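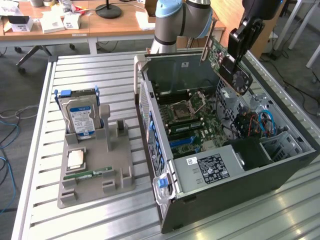
The inventory form had a field for condition, and Austra Jankauskaitė left it until last. Make, model, serial number and date of receipt could be copied from the job sheet. Condition required a decision, and the form allowed 24 characters for it.

The machine had come from the pumping station at Omerstead, where it had logged water levels until September. The station's owner, Valline, wanted two things: the logs, and a statement of what had failed. It didn't want the machine back. Desmond Sorensen had written this across the top of the job sheet in capitals and underlined the second item.

She followed the bench procedure. Mains lead out. Power button held down for 13 seconds, a figure that Desmond had settled on before her time and had never justified. Strap on the wrist, clip on the bare metal of the case. Side panel off, screws in the lid of a jar.

The inside was cleaner than she had expected from a pumping station. She noted it. A clean machine meant a filtered room or a person with a brush, and the service history gave neither. It listed one technician, K. Malinowski, and a visit every quarter. Under "work done" each entry read "inspected".

The drive came out first. Everything else could be bought again. The caddy released when both tabs were pressed together, and she stood it upright in the tray so that the label could be read without handling it. Then the graphics card. Then the cooler, the retention frame, and the processor, which she lifted by its edges and turned over under the lamp. The pads on the underside were even and bright. She set it in its pocket and drew one stick of memory for the tester.

The tester ran for two hours and found no errors. She tried the power supply next, under a load of 300 watts, and wrote down the voltages at intervals. They stayed within limits. She moved the load up and down in steps. They stayed within limits.

At four o'clock Desmond came through from the office.

"Which part is it?"

"None so far."

"It stopped logging. Something stopped it."

"The board is still to do."

He looked over the tray and went back to the office. The door there closed by means of a spring, with a delay between the latch and the second click. Austra had stopped hearing it during her first winter at Prirncombe, and now heard it again.

She copied the drive through a write blocker. The copy took the rest of the afternoon, and its checksum matched. The station's logging program stored one plain text file per day, each line holding a time, a level in metres and the word "ok". She sorted the files and opened the last.

The final reading was at 02:10. It gave a level of 2.31 metres and the word "ok". After it came a line in a different format, with no level:

`stopped by operator km`

She checked the earlier files for the same line and found none. She checked the system's own record, which was kept separately and which few people knew to look for. It agreed to the second. An account had been opened at the keyboard, the logging program had been closed, and the machine had been shut down in the approved order.

The service history had no visit for that night.

She went through the levels again, this time as a graph. They rose by four centimetres a night for the nine nights before the end, always between midnight and three, and fell back before the morning reading that was sent to Valline. Only the local file held the night figures. It was not a pattern that rain would make.

Austra tested the board. The procedure called for it, and the statement would be read by someone looking for an omission. The board was sound. She refitted the memory, then the processor, lowered the frame and closed the lever. Cooler, card, drive. She fitted the side panel with the screws from the jar lid and made a second copy of the files, which she signed for and locked in the cabinet.

The office light was still on. She could see the top of Desmond's head over the partition and hear him on the telephone, saying that it would be a part, it was usually a part, and that Kazimiera needn't drive over.

She pulled the form towards her and typed in the condition field: *No fault found.* It came to fifteen characters with the full stop. She looked at the nine that remained, and deleted the full stop, and began to type a comma.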